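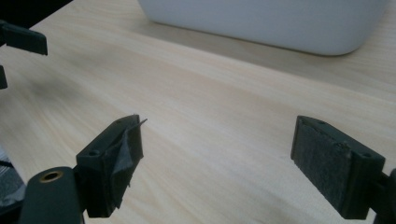

Jusus declines to endorse Indunen guideline on gripper upkeep

Reviewers say the draft asks for paperwork and leaves the worn parts alone

DOSTBERG, July 23, 2026 – Jusus, the independent review office for automation practice, said today it will not put its name to the draft guideline on gripper upkeep published in February by the Indunen Forum. The office called the text well meant and easy to sign, and said it doubts that signing it would change what happens at the bench.

The draft, titled Good Practice for Gripping Tools in Robot Training Work, asks companies and labs to declare that their grippers are "maintained in suitable condition." It does not say what suitable condition is. It sets no limit for pad wear, no interval for inspection and no rule on what to do with recordings made while a part was damaged.

"We read it twice looking for the part where somebody has to stop work," said Morven Farquharson, head of review at Jusus. "There is no such part. You can hold a gripper with the pad coming off in one hand and sign the declaration with the other, and you would be in full compliance."

What the review found

Jusus asked six sites that already follow the draft on a trial basis to share their maintenance logs and a sample of their recordings. All six agreed. The sites do ordinary tabletop work: picking up, opening, closing and moving household containers and small goods.

Reviewers went through 888 recordings. In 282 of them, at least one finger pad showed a lifted edge, a tear or missing material. Every one of those recordings came from a site that had signed the declaration, and the logs for the same period listed the tools as being in suitable condition.

The office does not claim these sites were careless. Most kept their logs up to date, and several had added checks of their own. The trouble, reviewers said, is that the form offers a box to tick and no way to describe a pad that is fine on one finger and failing on the other. Staff ticked the box.

"If the two sides of a gripper don't match, they don't hold the same way," said Nerea Figueroa, who led the bench review. "One side drags and the other slips. An operator makes up for it with the wrist and stops noticing. Then a robot is trained on that wrist movement, using a gripper with two good pads. I would like someone at Indunen to explain why the guideline has nothing to say about it."

Figueroa said she had put the question to the drafting group in writing and received a reply thanking her for her interest.

Claims that need evidence

Jusus also took issue with three statements in the notes that come with the draft.

The notes say that pad wear "averages out" across a large set of recordings. No source is given. Wear on a gripper tends to show up in the same place for the same reason, and reviewers see no grounds for assuming it cancels out.

The notes say visual checks by operators are "generally sufficient." Jusus agrees that operators should look at their tools. It would like to know how often, in what light, and what they are supposed to be looking for. The draft answers none of this.

The notes say that stricter rules would "slow adoption." That may be true. The office points out that the Forum's members sell the tools whose adoption would be slowed, and it suggests readers bear that in mind.

Goicoechea, a supplier of replacement finger pads and a member of the Forum, has proposed an alternative under which pads would be changed after every 300 sessions. Jusus does not support that either. A fixed number is simple to audit, and it is also convenient for a company that sells pads. Reviewers saw pads tear early from contact with sharp plastic rims and latches, and saw others stay in good shape far longer. A fixed count would throw away sound pads at some sites and keep bad ones in use at others.
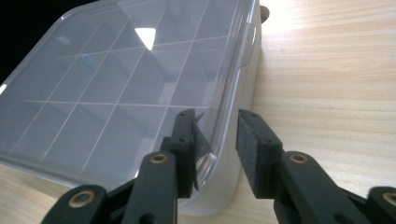
Does the draft cover hand-held grippers as well as those mounted on a robot?
The draft covers both, though its only upkeep schedule is in an annex written for mounted grippers, and hand-held tools are left to the general declaration.

Jusus considers that gap the most serious one in the document. Mounted grippers usually sit in one place, under one maintenance contract. Hand-held tools pass from person to person and get set down, packed up and knocked against things. If either kind needs a written schedule, it is the second.

What Jusus wants instead

The office is asking the Forum to withdraw the declaration and replace it with a short set of rules that can be checked by an outsider:

Both finger pads are looked at before the first recording of each session, and the result is written down for each finger separately.

A pad with a lifted edge, a tear or exposed backing is replaced before work goes on.

Pads are replaced in pairs, with the same material on both fingers.

Pivots and bushings are checked for play at a set interval, which the site chooses and publishes.

Recordings made with a damaged part are marked as such and stay marked when they are passed on or sold.

Jusus expects the last item to meet the most resistance. Marked recordings are worth less, and under the present draft there is no cost to leaving the mark off.

"I've been told our list is too basic to be called a standard," Farquharson said. "Fine. Call it something else. I would still take a basic rule that can be failed over a polished one that can't."

The office said it has no view yet on whether damaged pads make trained robots perform worse in regular use. Its review looked at upkeep and record keeping and was not set up to test that. It noted that the Forum has not tested it either, and asked both supporters and critics of the draft to stop speaking as though the matter were settled.

Jusus will send its full comments to the Forum and will publish them in Dostberg at the same time, along with the inspection form used in the review. The names of the six sites will be withheld, as agreed with them beforehand. If a revised draft is issued, the office will review it on the same terms.

About Jusus

Jusus reviews codes, guidelines and working methods in robotics and automation. It does not sell certification and does not accept payment from the organizations whose texts it reviews.

Media contact

Nerea Figueroa, Jusus, Dostberg. Copies of the draft comments and the inspection form are available on request.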